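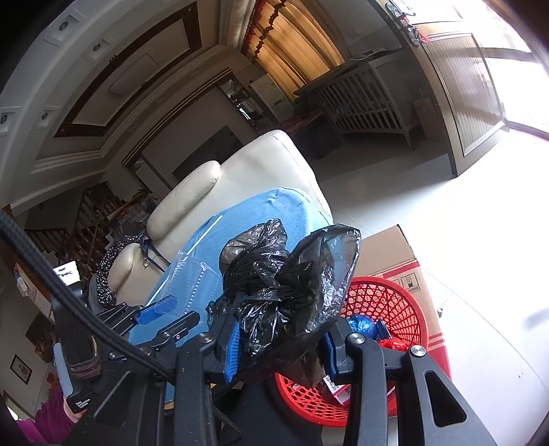
How to Find Out Why a Hand-Held Gripper Lets Go of Soft Things

This guide is for people who record household tasks with a hand-held two-finger gripper, and who have the problem that we had last July: the gripper closes, the trigger feels normal, and then the object slides out. With a cup or a box it never happened to us. With knotted plastic bags, socks and small towels it happened many times a day.

I work with the Korkerico recording kit, but the steps are the same for most grippers with linkage fingers and ridged rubber pads. You need a small screwdriver set, a clean cloth, a paper clip, a soft pencil and one plastic bag with some other bags inside it. It takes one evening.

Before you start

Stop recording and unplug the cable from the gripper. Please do this also when you only want to look quickly. I pinched the skin of my finger between two links because I was holding the trigger with one hand and cleaning with the other. It was a small injury, but it bled on the pad and I had to clean everything again.

If a link is bent or has a crack, do not continue with this guide. Put the gripper away and ask for a new finger.

Step 1. Repeat the failure

Make a knot in your test bag and put it on something soft, for example a sofa seat. A hard table hides the problem, because the table pushes the bag up into the fingers. Close the gripper on the knot, lift it to the height of your chest and hold it for 60 seconds. Then do the same thing, but hold the bag below the knot, where the plastic is bunched.

Write down where the bag slips. Ours was good at the knot and bad below it. If yours is bad in both places, begin with the pads. If it slips only when you turn the wrist, begin with the pivots.

Step 2. Clean the pads

Thin plastic leaves a kind of film on rubber. You can't see it well, but you can feel it when you compare the middle of the pad with its edge. Wipe along the ridges with a cloth and a little warm water with dish soap, then wipe again with clean water. Let the pads dry fully. Do not use alcohol if your pads are glued – on our first pair the corner came up after two cleanings.

Look between the ridges too. Hair and fibers from blankets collect there. I take them out with the end of a paper clip.

Step 3. Check that the pads meet

Close the fingers slowly without an object. The two pads should touch over their full length at the same moment. If the tips touch first and there is a gap behind them, a hard object will still hold, but a bag will move into the gap and come out from below.

For a better test, close the pads on a strip of paper and pull it. Try this at the tip, in the middle and near the base. The paper should resist equally in all three places.

Step 4. Check the pivot screws

This was the real cause for us. Hold one finger by its tip and move it gently from side to side. Then do the other finger. If one moves more, one of its screws has become loose.

Tighten a quarter turn, open and close the gripper ten times, and check again. A screw that is too tight is also a fault: the finger becomes slow, and you will squeeze the trigger harder without noticing it. When both fingers feel the same, make a pencil line across each screw head and the link next to it. Later you will see immediately if a screw has turned.

Step 5. Check the cable

A thick cable can pull on the gripper body when you reach far. Hold the gripper closed on the bag and ask another person to move the cable slowly. If the bag shifts, fix the cable to your sleeve with a loop, and leave enough slack for the whole arm.

Step 6. Mark the bad recordings

In our folder there were 1247 recordings, and 67 had a dropped bag or cloth. We did not delete them. We gave them a tag, "slip", and wrote which gripper was used. After this it was clear that almost all came from the same one – I should have looked at that before I cleaned anything.

Repeat Step 1 at the end. If the bag still falls, change the pads as a pair, also when only one looks worn.

Related guides
Replacing glued pads on the Korkerico gripper
Desen cable loops: which size to order
Folding towels with two grippers
Vlachopoulos screw kit, what is in the box
Naming and tagging your recordings

Contact | © 2024 Grivolen Workshop Notes | Back to top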